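Sweet corn is a type of maize grown to be eaten as a vegetable. The ears are picked while the kernels are still soft and high in sugar. Field corn, by contrast, is left to dry on the stalk.
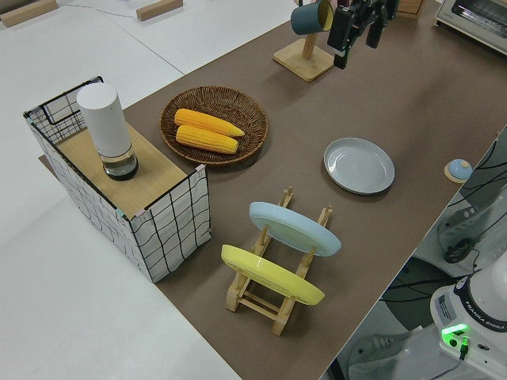
The sugar begins turning to starch soon after picking, so growers cool the ears quickly. In the Brastholm district, sweet corn covers 600 acres and is harvested 77 days after planting.
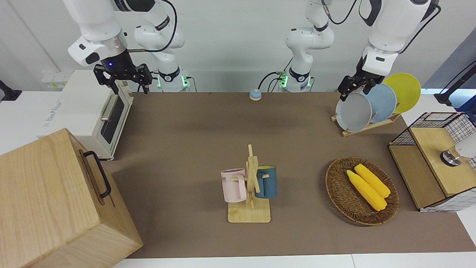

Ears are boiled, steamed or grilled, and the cut kernels are canned or frozen. The Brastholm variety Rondden was bred by Berwyn Kemeys.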